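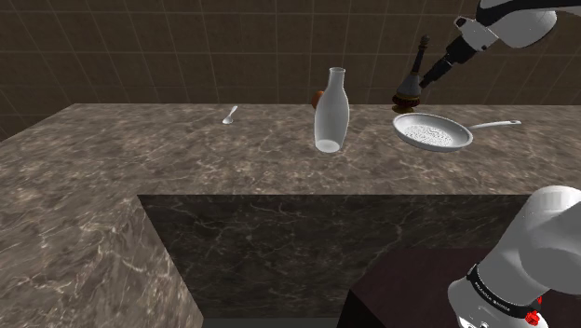 Plolldale, April

I get more emails about magnesium than about anything else in the shop, so I've finally given it a proper page. Meet Alline Evening Magnesium, the powder I've been stirring into a glass of something before bed since last fall!

First, what it is. Magnesium glycinate, a little tart cherry powder, and that's the whole list. No sweetener, no "sleep blend" with the amounts hidden away. Glycinate is magnesium attached to an amino acid called glycine, and a lot of people find it easier on the stomach than the oxide kind (if you've ever taken too much of the oxide kind, you know what I mean).

Does it help you sleep? Well, it might. The research is mixed, and I won't promise you eight hours. I do wind down more easily on the nights I take it, but I also put my phone in the kitchen drawer at the same time, so make of that what you will. Plenty of us run a bit low on magnesium anyway, and I'd start with food – pumpkin seeds, black beans, spinach, a decent handful of almonds – and see the powder as a top-up.

How I take it: one level scoop in warm milk or oat milk, an hour before bed. Stir it, wait a minute, stir it again. It does clump in cold water and I've given up fighting that. The taste is slightly sour, a bit chalky at the bottom. My sister Éabha Horgan puts hers in yogurt and says I'm making life hard for myself.

Each tub holds 81 scoops and comes with a paper refill pouch option. We pack it at the Cerkdale unit in small runs, so if it shows as sold out, check again on Wednesday, when I update the stock.

Please talk to your doctor first if you have kidney trouble, if you're pregnant, or if you take antibiotics, thyroid tablets or blood pressure medicine. Magnesium can get in the way of some of those, and the timing matters. Keep the tub away from kids, too.

Size: 81 servings
Form: fine powder, pale pink
Best within: 6 months of opening
Storage: dry cupboard, lid on tight
Goes well with: Jitaru oat drink, plain or vanilla

Orders of 2 tubs or more ship free. Refill pouches go out in the same box if you add them before checkout.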